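Robótica aplicada › Seguridad y fallos

Capítulo 4. Paradas no previstas en células de dos brazos

En la célula Kurkness, dos brazos comparten carril y recogen calzado del suelo. El 17/11/2020 se detuvieron a la vez, con el código 278, al solaparse sus zonas de trabajo.
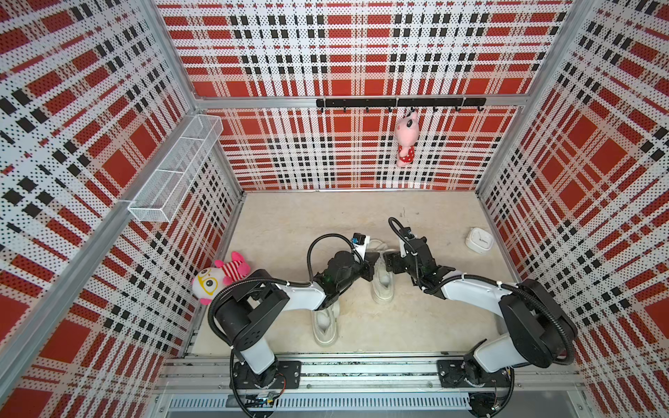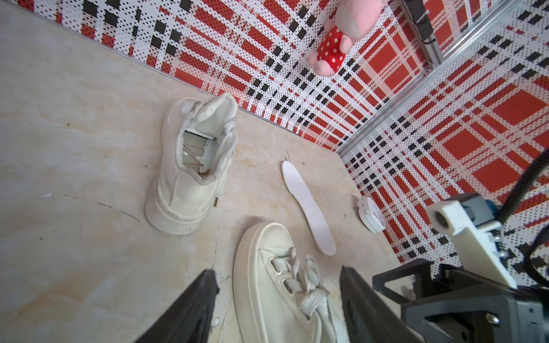
Figura 4.1. Célula con calzado blanco en el suelo: vista general y vista desde una pinza.

Corina Rainer revisó el registro y halló mal definido el límite entre ambas zonas. El capítulo estudia ese fallo y el procedimiento de rearme.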